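Subject: Re: [growers-coop] Share redemption and the packhouse lease
List: growers-coop

On Tuesday the Geddes group wrote:

> We have 15 members and a draft rulebook that lets anyone leave
> with three months' notice and take their share money with them.
> The bank has now asked how we would pay if several left in the
> same season. We are also being asked to sign the packhouse lease
> before the land lease is settled. Has any other growers' co-op
> dealt with either of these? We farm 80 acres, mostly brassicas
> and onions, and sell through Flirelley.

Two separate points, so I will take them in order.

1. Withdrawal of shares

Three months is too short for a vegetable business. Your cash is lowest between May and July, when seed, plants and fuel have been paid for and little has been sold. A member who gives notice in March would be owed money at the worst point in the year. At Drirnulico we changed our rule to twelve months' notice, with payment after the accounts have been approved. The board may also suspend withdrawals if reserves fall below a set level. The bank accepted this wording without further questions.

You should also cap the total paid out in any one year. Ours is a tenth of the share capital shown in the last accounts. Requests above the cap are held over and paid in the order received. Put the order of payment in the rules themselves and keep it out of the members' handbook, which can be changed by an ordinary board vote.

Keep share money and crop payments apart in the ledger. We did not do this in our first two seasons. One departing member was paid 1,693 pounds, of which 532 turned out to be an onion payment already made through the pool. It was recovered, but it took most of a winter and a lot of letters. A separate account code for each member would have shown it at once.

2. The two leases

Do not sign the packhouse lease first unless it has a break clause tied to the land. If the land lease falls through, you will be left paying rent on a cold store with nothing to put in it. The clause we used says that the co-op may end the packhouse lease on two months' notice if the land lease has not been completed by the end of June. The landlord wanted a fee for this and settled for a larger deposit.

Check who is named as tenant on each. Both should be in the name of the co-op as a registered body. Our land lease was first drawn up in the names of three members, and the solicitor had to redo it. If one of those members had left, the co-op would have had no clear right to the field.

On sub-letting, ask for the right to let individual plots to members under licence. Most farm leases forbid it by default. Without it, the usual pattern of members each working their own strip and sharing the machinery is a breach, even if the landlord has never objected — and a new landlord may well object.

The growers near Presov, whose rules were passed round this list last spring, go further and hold all land in common with no plots at all. It makes the lease simpler. It also makes the crop pool harder to divide, and they record hours worked to get round that. I would not copy it for a group of your size without a season's trial.

I can send our rule on withdrawals and the break clause as plain text. Both were written for our own registration, so have them read by whoever is handling yours.

Drirnulico Growers, lease and rules desk

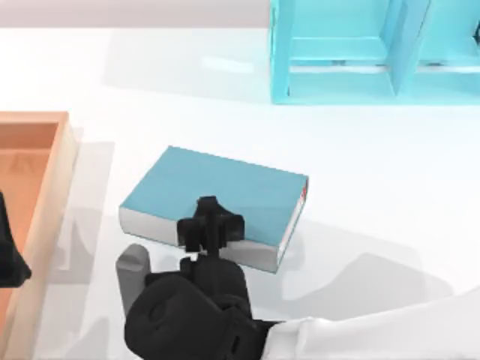 Geddes group wrote back: Thank you, please send both. Twelve months' notice will be put to the members at the next meeting. The bank has also asked whether the cap applies when a member dies, and our draft says nothing on that. Does your rule treat it as an ordinary withdrawal, or is it paid outside the queue?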